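Clustinard Table Things
README, updated February 13, 2021

Clustinard is a collection of everyday things on a kitchen table: cups, bottles, vegetables, whatever gets put down there before lunch. We love this stuff! There are 688 pictures in the folder, sorted into 16 groups, and each group has its own short list of contents.

What's in it
Crockery and bottles are in tables/ and fruit and veg are in food/. Mixed tables go in both, so expect repeats. The list files use plain British names (courgette, not zucchini) and leave out brands.

Colours
Written by eye — "white" covers everything from cream to chalk. Clear plastic is listed as "clear", whatever shows through it.

Known gaps
34 pictures still have no list. Leif Steinarsdóttir is working through them and hopes to have the lot done in April. Corrections are very welcome, especially for root vegetables — we are a bit shaky on parsnips.

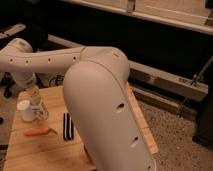
Pliltico Household Objects Team

Listed under mixed tables: cup, white; bottle, clear plastic; carrot, orange; table, light wood.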